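4.2 The promise behind the paperwork: how family trade firms carry old guarantees forward

We come now to the part of the study that we enjoyed the most, and that gave us the most trouble when we tried to put it in order. The earlier sections dealt with written guarantees, the kind printed on the back of an invoice or folded into an envelope with the final bill. Those are easy enough to collect and compare. What we had not planned for, and what people kept bringing up at their kitchen tables and in the cabs of their trucks, was the other kind of guarantee, the one that was said out loud in a driveway many years ago by a person who may no longer work for the firm. We call these spoken guarantees, and this section asks what happens to them when a chimney and gutter business passes from one generation of a family to the next.

The material comes from 11 family firms, all of them doing chimney repair, gutter work, or both, and all of them having changed hands inside the family at least once. Across these firms we had access to 415 callback records, by which we mean any note, card, ledger line or message showing that a customer had gotten back in touch after a job was finished. Of these, 135 referred to something that had been promised aloud and did not appear in any contract we could find. The rest were ordinary matters such as a missing downspout strap or a question about paint, and we set them aside for the purposes of this section (although some of them were wonderful reading, and we hope to come back to them).

A word about the records themselves. They were not made for researchers, and it shows. At Bosa, the firm we spent the longest with, the callback notes were kept on index cards in a recipe box that had belonged to the founder's wife, filed by street and then by whatever the family called the house. "The yellow one past the church" is a perfectly good filing heading if you grew up riding along on the jobs, and a perfectly useless one if you did not. The present owner, who is the founder's granddaughter, sat with us through three long afternoons in July and translated. Where she could not place a house we left the card out of the coding and kept it in the box, where she wanted it.

Lernent had moved its notes to a spreadsheet some years before our visit, and in doing so had lost a good deal of what we were looking for. The columns had room for a date, an address, an amount and a code for the type of work. They had no room for "Dad told her we'd always look after the north side," and so that sentence, and presumably many like it, stayed behind on paper and was thrown out when the office was painted. The owner was rueful about it. He told us he still gets the calls, and that he now has to take the customer's word for what his father said, which he does nearly every time.

How the spoken guarantee is worded

We had expected the promises to be about time, along the lines of "this will last you twenty winters." A few were. Far more often, though, they were about a person coming back. The customer remembered being told that if the flashing ever let go, somebody from the family would be up there before the weekend. They remembered a first name. In several cases they remembered the truck. When they called, they did not begin by describing the leak; they began by saying who had been out to the house, and when the person on the other end of the line was a son or a niece, they asked after that person's health before getting to the gutters at all.

This matters for how we think about what is being handed over in a family succession. The literature tends to treat goodwill as a kind of lump that sits on the books and moves from one owner to the next along with the ladders. In our records it looks more like a long list of small debts owed to particular households, most of them never written down, and known in full only to the person who is leaving. The new owner finds out about them one phone call at a time.

Three ways of handling an inherited promise

The firms differed a good deal in what they did when such a call came in. We sorted the responses into three groups, and we would ask the reader to hold these loosely, as the same owner could easily move between them depending on the customer, the weather and how busy the month had been.

The first response was simply to honor it. The firm sent someone out, did the work, and charged nothing or charged for materials only. At Taheri this was close to a house rule. The two brothers who run it had agreed between themselves that anything their mother had promised would stand for as long as they were in business, and they did not ask for proof. They admitted that this had been expensive in the first stretch after she stepped back, when a run of older chimney crowns came due all at once, and that they had argued about it more than once over supper. They kept to it all the same, and both of them spoke of those calls with a fondness that we had not expected from men describing unpaid work.

The second response was to meet the customer halfway. Here the owner would acknowledge that something had been said, explain that the firm was under new management within the family, and offer a reduced price or a free inspection. Customers took this better than we would have guessed. What seemed to count was that the owner recognized the name of the person who had made the promise and spoke warmly of them. In the handful of cases where a customer was put off, the trouble started with an office helper who had never heard of the founder and said so.

The third response was to draw a line. Lerkinis, the youngest firm in the group and also the one growing fastest, had sent a letter to its whole customer list at the time of the handover, setting out in plain terms which guarantees would continue and asking anyone who felt they had been promised something more to write in by the end of the season. Many did write in. The owner read us parts of the replies, some of which ran to several pages and wandered happily through births, storms and the price of copper. She granted most of the requests. Her view was that the letter had cost her a few sour feelings and had saved her from being surprised for the rest of her working life, and she would do it again.

What the older generation thought

Wherever we could, we also spoke with the person who had made the promises in the first place. These conversations were arranged and mostly conducted by Shahla Ranjbar, whose patience on the telephone deserves more credit than a line in a paper can give. She found that the retired owners rarely thought of what they had said as a guarantee. To them it was manners. You had just spent four days on somebody's roof, you had used their hose and eaten their sandwiches, and you told them to call if anything went wrong. Several were a little alarmed to learn that their children were still acting on it.

At the same time, hardly any of them had passed the promises along in a deliberate way. They had gone over accounts, suppliers, the quirks of the older vehicles and which neighborhoods had bad parking. When asked why the promises had been left out, the usual answer was that the family already knew the customers. In a sense this was true. The younger owners knew the names and the houses. They did not know what had been said at the end of the job, when the check was being written and the rest of the crew was tying down the ladders.

Limits of the material

We should be careful here. A callback record exists only when a customer calls back, so a household that was promised something and quietly hired another firm leaves no trace with us. Our firms were also ones that had come through a succession intact, and were proud enough of it to let strangers go through their boxes. A business that had fallen apart over unpaid promises would have been much harder to find, and harder still to sit down with. Finally, some promises have surely grown in the telling, as one owner pointed out to us with a good deal of amusement, having just replaced a length of gutter that he was nearly certain his uncle had never touched.

With those cautions in mind, we turn in the next section to pricing, and to whether the firms that honored the most promises charged more for new work in the years that followed.

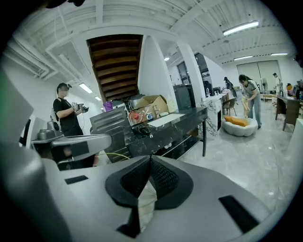

Figure 2. Man in a dark cap looking down at a small hand-held gripper.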